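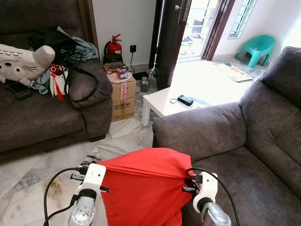 El salón, con el sofá gris y el suelo de baldosa jaspeada.

Enero y otra vez sin escribir en mes y medio. Ya. Lo sé. Escribo esto a las siete y pico de la mañana con el café al lado y media hora antes de salir, asi que va como va.

Quería contar lo del pan. Me habíais preguntado varios en los comentarios del post anterior (el de las lentejas, que no sé por qué es el más leído del blog, misterio) si seguía con la masa madre o si la había abandonado como todo el mundo. Sigo. Con interrupciones. La masa se llama Hitine, se lo puso mi sobrina cuando tenía cuatro años y ahí se quedó, y ha sobrevivido a dos mudanzas, a un verano entero olvidada en el fondo de la nevera y a mi suegra, que casi la tira por el fregadero pensando que era yogur pasado.

Lo que ha cambiado es que ahora peso todo. Antes no. Antes a ojo, muy poético, y me salían ladrillos uno de cada tres. Ahora:

760 gramos de harina en total
59 de esa harina, centeno integral
el agua, según el día, pero nunca menos del setenta por ciento
sal, lo de siempre, el dos por ciento
Hitine bien activa, un cazo generoso (vale, esto no lo peso)

Sale una hogaza grande o dos pequeñas. Yo hago la grande porque me da pereza formar dos veces.

La harina. Aquí me pongo pesada. Estuve comprando la del súper durante un año y bien, sin más. Luego en otoño fuimos a Ziltalcombe a ver a unos amigos y había una tienda de esas con sacos en el suelo y una señora con muy poca paciencia que me vendió dos kilos de trigo molido a piedra y me dijo que no le echara tanta agua como a la otra. No le hice caso. Sopa. Una sopa carísima. A la segunda bajé el agua y la cosa cambió, una miga más apretada pero con un sabor que la de súper no tiene ni de lejos. Me quedan dos puñados y los estoy guardando para no sé qué.

Lo del horno es otra guerra. El mío es un Ekström viejo que venía con el piso y que marca lo que le da la gana. Le metí un termómetro dentro y cuando dice 250 está en 215, más o menos, según el humor. Desde que lo sé precaliento una hora entera con la olla de hierro dentro y me olvido de lo que ponga el mando. La factura de la luz, mejor no hablamos.

Tiempos, que también me los pedisteis. Refresco a Hitine por la noche antes de acostarme. Por la mañana mezclo harina y agua y lo dejo mientras me ducho y desayuno — media hora, cuarenta minutos. Luego masa y sal. Pliegues cuando me acuerdo, 5 si estoy en casa, dos si tengo reuniones. Formo a mediodía y a la nevera hasta el día siguiente. Ese es el truco si trabajas: la nevera. Aguanta dieciocho, veinte horas, lo que haga falta. Una vez se me fue a treinta y estaba ácido pero se comió igual, con mantequilla y anchoas, desapareció.

Itsuki Tanabe me escribió después del post de octubre para decirme que hacía mal los pliegues. Con muchísima educación, eso sí, y con dibujos. Resulta que yo estiraba hasta romper, y hay que parar cuando la masa te dice que no. Lo probé y tenía toda la razón, la masa queda mucho más tensa y luego en el corte se abre sola. Gracias, Itsuki, si lees esto. Te debo un pan. O dos, pero por correo no sé cómo llegaría.

El corte, por cierto. Cuchilla nueva. En serio. Estuve meses serrando con un cuchillo de cocina y echándole la culpa a la fermentación. Las cuchillas van en una cajita y cuestan nada.

Fracasos del mes, por ser justos:

Pan con nueces y pasas. Las pasas de fuera se carbonizaron. Amargas como un demonio. La próxima las meto en el segundo pliegue y que no asome ninguna.

Focaccia. Pegada a la bandeja entera. La rascamos con espátula y la llamamos "migas de focaccia". Triunfó, qué queréis que os diga.

Un intento de brioche con masa madre del que no voy a hablar todavia.

Y una cosa buena: hice las cuentas. Desde que empecé a apuntar los panes en la libreta llevo 89. Ochenta y nueve! Empecé la libreta cuando nos mudamos, así que no están ni los ladrillos del principio. Leerla entera da un poco de risa, hay páginas que solo dicen "mal" y una que dice "el mejor de mi vida" sin una sola nota de qué harina ni cuánta agua. Muy útil. Llevo desde entonces intentando repetirlo.

Preguntas sueltas que me habéis dejado:

Marta, sí se puede congelar, en rebanadas, y directo a la tostadora. Entero no, que luego tarda un siglo.

Al que preguntaba por el cesto: el mío es un colador con un trapo de lino y harina de arroz. Harina de arroz, no de trigo, o se te pega. Tuve un cesto bonito de Cladeo que me regalaron por mi cumpleaños y se me llenó de moho por guardarlo húmedo, culpa mía.

Y a quien decía que la masa le huele a acetona: tiene hambre. Dale de comer dos veces al día unos días y se le pasa. Si sale algo rosa o naranja, eso sí, a la basura y empiezas de cero, con eso no se juega.

El próximo post quería que fuera sobre pan de molde, que en casa es lo que de verdad se gasta para los bocadillos del cole, y llevo tres pruebas con leche y una con patata cocida. La de patata promete. Se mantiene blanda cuatro días, cosa que con la otra ni soñando. Pero me falta afinar el azúcar y decidir si lleva mantequilla o aceite — en casa hay división de opiniones.

Me voy que pierdo el bus. Hay una hogaza en la nevera desde ayer y tengo que acordarme de encender el horno nada más llegar. Si alguien ha hecho panecillos con la masa que sobra del refresco, que me deje la receta abajo, que tiro demasiada y me da mucha rabia.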